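Straps, cords and work cloths: care between shifts

Padded straps. Wipe with a cloth dampened in plain water, then dry flat. Do not hang a padded strap by its end – the padding creeps toward the buckle and the band sets with a curl. Check the edging at every turn and corner.

Thin cords. Leave enough slack for a full forward bend. Test this standing, then bent, before starting work. Loops that hang below the elbow should be gathered with a soft tie.

Cloths and shirts. A frayed hem can be trimmed and turned once, 3 mm, then stitched. Wash blue cloths apart from white shirts for the first few cycles. Spin at low speed. Cuffs get the most wear; treat marks before the wash.

Bending work. Raise the load to hip height where possible. With two people at one bench, agree who bends first. Tuck shirts in, as loose hems catch on hooks and drawer pulls.

Storage. Hooks 200 mm apart, straps on shelf 47.
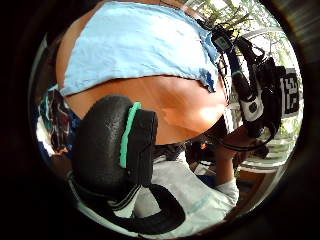
Studley Workshop Team, Skatonport

Replacement ties and edging tape are kept in the Biton cabinet. Restocked in September.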